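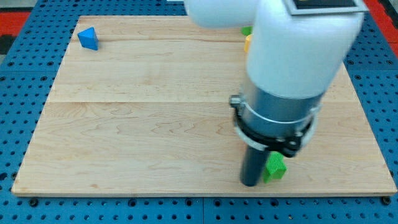

Planning contact before planning motion

I rewrote the push planner this week. The old version sampled joint-space paths and then checked whether the tool happened to touch the block on a useful side. It worked, slowly, and threw away most of what it generated.

The new one picks the contact first. For each block it samples 24 points on the footprint, drops those the tube can't reach without crossing a neighbor, and scores the rest by predicted rotation. Only the best 5 go on to the motion planner. Median planning time is now under 800 ms.

Pyramids are easy. The green arch is harder – its ridged face makes the normals from the depth cloud noisy, so I fit a plane over a 7 mm patch and use that instead.

Armelle Lebrun pointed out that my friction cone was in the tool frame while the scorer assumed the board frame. She was right, and that bug had been in there since May. There is a regression test for it now.

Still open: the tool comes down very close to the wood, and the height margin is a constant. It should come from the board calibration. Chepkoech Mugo has a branch for that, which I'll merge once the replay tests pass.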